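Darcy Beaudoin: «La política exterior se decide en los pasillos, y los pasillos tienen muy mala memoria»

19/08/2022

Darcy Beaudoin llega con una carpeta bajo el brazo y pide perdón por el retraso, aunque el que se ha adelantado soy yo. Pasó 7 años como asesora parlamentaria en asuntos de defensa y otros tantos dando clase, y ahora dirige el boletín Olaniyan, que leen con devoción (y a veces con enfado) muchos de los que se dedican a esto de los tratados y las alianzas.

Hablamos de dimisiones, claro, que es de lo que habla todo el mundo este verano. «Cuando un secretario o un ministro se marcha, los titulares duran dos días, pero el daño está en los equipos», me cuenta mientras busca un papel que no aparece. «Se va el jefe y detrás se van los que sabían a quién llamar en cada capital. Eso tarda muchísimo en reponerse, y el que llega nuevo cree que todo empieza con él».

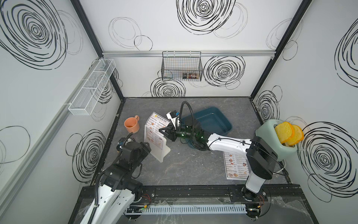 Le pregunto si no exagera un poco, porque gobiernos ha habido siempre y relevos también. Se ríe con ganas y me da la razón a medias. Me explica que en enero publicó un informe, el Jondus, de 117 páginas, en el que repasaba las comparecencias sobre despliegues militares en el exterior, y que lo que más le sorprendió fue la poca gente que preguntaba por el coste. «Se discutía muchísimo sobre el gesto, sobre si retirarse parecía debilidad o parecía sensatez, y yo leía aquello de madrugada, con las zapatillas puestas, pensando: pero bueno, ¿alguien ha visto el presupuesto?».

Del informe se imprimieron 1,000 ejemplares con ayuda de la fundación Ukmont, y todavía le escriben lectores para discutirle alguna nota al pie. A ella le encanta, contesta a todos, y con un profesor jubilado lleva meses de correspondencia sobre una sola frase.
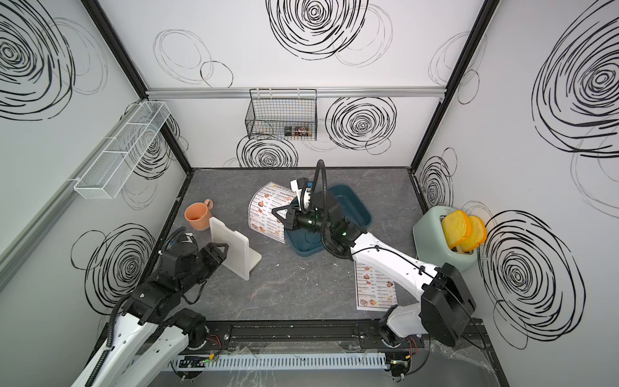 ¿Debe un presidente consultar al Congreso antes de anunciar una retirada de tropas?

«Yo creo que debe hacerlo siempre que pueda, y casi siempre puede. Una llamada a los presidentes de las dos comisiones se hace en una tarde. Luego que decida lo que quiera, que para eso lo han votado, pero que los aliados no se enteren por la televisión».

Antes de despedirnos me habla de su próximo trabajo, un ciclo de charlas en el centro Ferkum sobre cómo se informa de las crisis diplomáticas en la prensa local. Quiere llevar a antiguos corresponsales y dejar que el público pregunte desde el principio. El papel que buscaba, por cierto, estaba en la carpeta: era la lista de invitados, y me la lee entera.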